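Week 4 notes: collecting demonstrations with the hand-held grippers

OK, so last time we talked about what the policy learns from, and I promised we'd get to the boring part (which I secretly love): how you go and get the examples. Everything for this unit goes into the Tranance folder, one subfolder per task, please!

A demonstration is one full go at a task, start to finish. You hold a gripper in each hand, you do the thing, you stop. For the cable task that means the keyboard starts on the table with its cable in a mess, and you end with the cable coiled and lying beside it. If you fumble halfway and recover, keep it. I like those, and the model needs to see what getting out of trouble looks like. If you drop the keyboard on the floor, toss that one and start over. 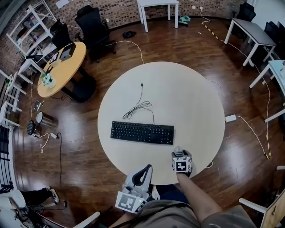 Change the starting layout every time. I can't say this enough! Last July my group at Donnelly handed in 100 demos with the keyboard in nearly the same spot, and the policy we trained on them was hopeless once we slid it over by a hand's width. Turn it, push it toward the edge, mess up the cable some other way.

Speed: slower than you'd do it with your fingers, but don't creep. And keep the markers on the grippers facing where they can be seen (I cover them with my own wrist all the time, so check your playback).

For next class, each pair brings 7 clean demos and a short note on anything weird that happened. We'll pool them with the older Brinidberg set, which has 2000, and see if yours make any difference. I have a guess but I'm keeping it to myself.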